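The Slow Return of the Repair Counter

Sep 29, 2023

The shop on the corner used to sell phones. Before that it sold shoes, and before that it was a bakery, and you can still find the outline of the oven door on the back wall if the shelving is moved. Now it takes in broken things. A woman ahead of me in line had a hair dryer in a bread bag. The man behind me had a floor lamp that he had carried on the bus, shade and all.

Places like this were common once. Most towns of any size had a counter where a toaster or a radio could be left with a paper tag tied to the cord, and picked up again the following week. They went away gradually. New appliances got cheaper, parts got harder to find, and the people who knew how to fix them retired without anyone to take over the lease.

In Yorath, the last one closed 11 years before the new one opened. It had been called Closero, and the sign stayed up long after the windows were papered over. When a small group of former employees and customers got the idea to start again, they kept the name. They had very little money. The first month, they worked off two card tables and shared one soldering iron.

Closero now takes in about 700 items a year. The largest group is lamps, followed by vacuum cleaners, then small kitchen machines of every type. The intake form is a single sheet. It asks what the item is, what it has stopped doing, and how much the owner is willing to spend. That last question saves a lot of phone calls. Many people write down a number that is higher than the price of buying the same thing new.

The reasons they give are mixed. Some have owned the item for decades and like the way it works. Others bought something two years ago, watched it fail, and are angry enough to pay to have it running again. A few don't want to learn a new set of buttons. One customer brought in a coffee grinder three times in one year, for three separate faults, and paid each time.

Lamps are the easy part. A worn socket or a cracked cord can be replaced in less than half an hour, and the parts are the same as they were 50 years ago. Vacuums take longer, mostly because of the dirt. The hard jobs are the newer machines with sealed cases. Some are glued. Some use screws with heads that fit no ordinary driver. A battery toothbrush can take an hour to open and five minutes to fix, and then it has to be made watertight again, which is the step where most of them fail.

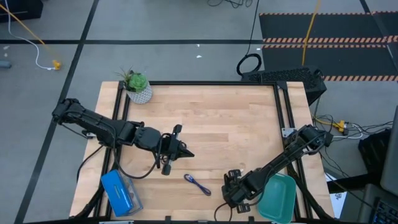 Parts are the other problem. A manufacturer may stop stocking a belt or a switch a few years after the last unit is sold. Closero buys what it can in bulk when a line is dropped, and the rest comes out of dead machines. A blender with a burned motor may still have a good base, a good jar and a good set of feet. The back room holds drawers full of such leftovers, sorted by use and not by brand. The label on the fullest drawer reads "knobs, unknown."

Two hours north, in a former feed store, a second shop called Foltora works on a different plan. Members pay $35 a year and do most of the fixing themselves, with someone on hand to help. It has 656 members, more than the owners planned for, and there is a waiting list for the evening sessions. The daytime hours are quieter. Retired people come in then, and parents with small children, and now and then somebody who works nights and is on the way home to bed.

Foltora does sewing as well as electrical work, and the sewing side has grown faster. Zippers bring people in. A good winter coat with a broken zipper is close to useless, and a tailor may charge more for the job than the owner feels the coat is worth. At Foltora a member can learn to do it in an afternoon. The first one usually comes out a little crooked. People wear them anyway.

Neither shop makes much of a profit. Closero covers its rent and pays three part-time workers. Foltora gets by on dues and on the sale of repaired goods that were never picked up, a steady trickle of fans, irons and sewing machines. Both have looked at raising prices and put it off. The owners of both say the same thing about rent, that a jump of even a few hundred dollars a month would be enough to close them.

There is also the question of who will do the work. Appliance repair was once taught in high schools, often in the same room as wood shop. Many of those rooms have been turned over to other uses. The people at the Closero bench learned by different routes: one in the Navy, one from a parent, one by taking apart clocks that had been thrown out. New workers train next to them for several months before they are given anything that plugs into a wall.

Safety takes up more of the day than customers expect. Every item with a cord is tested before it goes back over the counter. If it fails, it doesn't leave in one piece. The owner can have the parts, but the plug is cut off first. This causes arguments, particularly over old electric heaters and blankets, and Closero has stopped accepting blankets altogether.

In November, the shop will start a second pickup point in Skumar, the next town down the river, which has not had a repair counter of its own for as long as most residents can remember. It will be open one afternoon a week at the back of a hardware store. Items will be driven to Yorath, fixed there, and driven back. The van has already been bought, for $900, and it needed a new alternator.

The lamp on the bus turned out to have a bad switch. It was fixed while its owner waited, for the price of a sandwich, and he carried it back out to the stop with the cord wound around the base — shade and all.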